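I Still Do My Own Dishes

9 December 2024

My sister-in-law asked me over dinner when she could buy a robot to empty her dishwasher, and I gave her such a long answer that the gravy went cold. So this is the version for everyone who wasn't stuck at the table with me.

I love this stuff, I really do! I've had a Ferkitz robot vacuum for 4 years and I talk to it like a dog. It gets stuck under the same chair every single night, and I forgive it. But a vacuum has it easy (flat floor, wheels, nothing to pick up), and I think those little round things have fooled a lot of us into believing the rest of the housework was right around the corner.

Take my cups. I own 7 mugs I use all the time and no two have the same handle. One has a chip on the rim, so I turn it a certain way without thinking. I can load the bottom rack while I'm on the phone with the bank. I couldn't tell you how I do it, and that's a pretty big problem if your job is getting a machine to do it too.

People bring up factories at this point. My cousin works at the Okance plant, where a robot has been putting lids on tubs since February and never gets bored. Great! But every tub shows up in the same spot, facing the same way. Send that robot to my house, where someone has left a fork in a cereal bowl under a cutting board, and I don't like its chances.

Still, the hands are what get me excited. For years it was all pinchers, and now you see fingers going around things the way mine do. A mug by the handle, over the rack, is just the kind of chore I'd want to hand off:
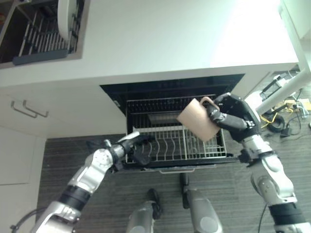

A pink mug, held by the handle over the bottom rack.

I could look at that grip all day. Would I pay for it, though? Say somebody offered me one for $3,000 tomorrow. I'd want to see it do a whole Thanksgiving load, greasy pan and all, in a kitchen it had never been in before, with my kids walking through. Then I'd want to see it do that again the next night. One mug is a nice start, and I have 5 people eating here.

My guess for my sister-in-law was that she'll get her robot, later than the ads say and sooner than her husband thinks. She told me she'd settle for one that puts away the Tupperware. I said let's start with the mugs.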